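Blog > Sport > Boxing for beginners

Home About Training Archive Contact

Search this blog... Go

My first amateur boxing night in Gronerham

I moved to this town for my work, and for a long time I knew only the office and the supermarket. Then in April I saw a poster for an amateur boxing evening at the Ruddock Hall. In my country I watched boxing on television with my father, always very late at night, but I had never been in a hall where it happens. I bought the cheapest ticket and went alone.

The doors opened at 6 p.m. and I was there too early, as always. The hall can take 2,000 people, but that evening most of the upper seats were closed and everybody sat close to the ring. I liked this very much. You hear the shoes on the canvas, and you hear how the boxers breathe.
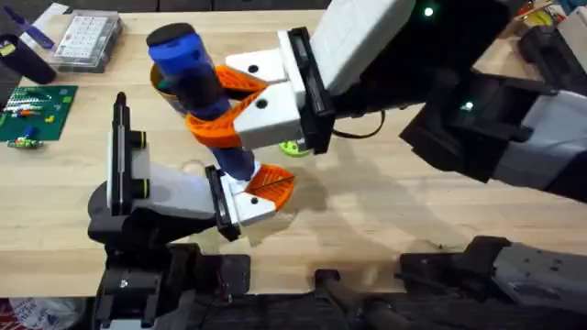

What surprised me

An amateur bout is short. The boxers wear head guards in some of the bouts, and the rounds finish before you have decided who you like. On television I never understood the scoring, and I must say that in the hall I understood it even less. In the fourth bout I was sure that the red corner had won, and the judges gave it to blue. The man next to me was also angry, so perhaps I was a little bit right.

The best bout was between two light boxers from the Vondex gym and the Gerkico club. The taller one used his left hand all the time – jab, jab, step back – and the other one needed 2 rounds to find a way inside. In the last 30 seconds they both forgot their plans and just threw punches. The whole hall stood up, and I stood up too, with my coffee in my hand.
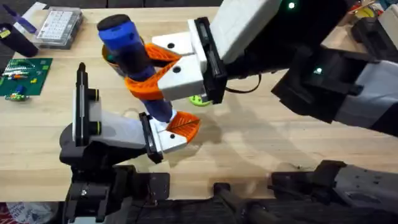

Two robot arms holding a blue object with a black cap.

There was a break after that, with a long line for the food. I waited for a sausage and missed the start of the next bout. Next time I will eat at home.

I also did not expect how polite it is. After the bell the boxers go to the other corner and shake hands with the coach there.

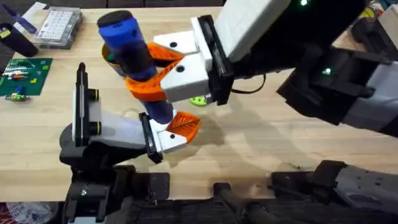 Will I go again?

Yes. The next evening is in the autumn and I have already asked for a seat on the long side of the ring, where the posts are not in the way. The club also has a beginners' class, and I am thinking about it. I can jump rope maybe 100 times if I don't have to do anything the day after.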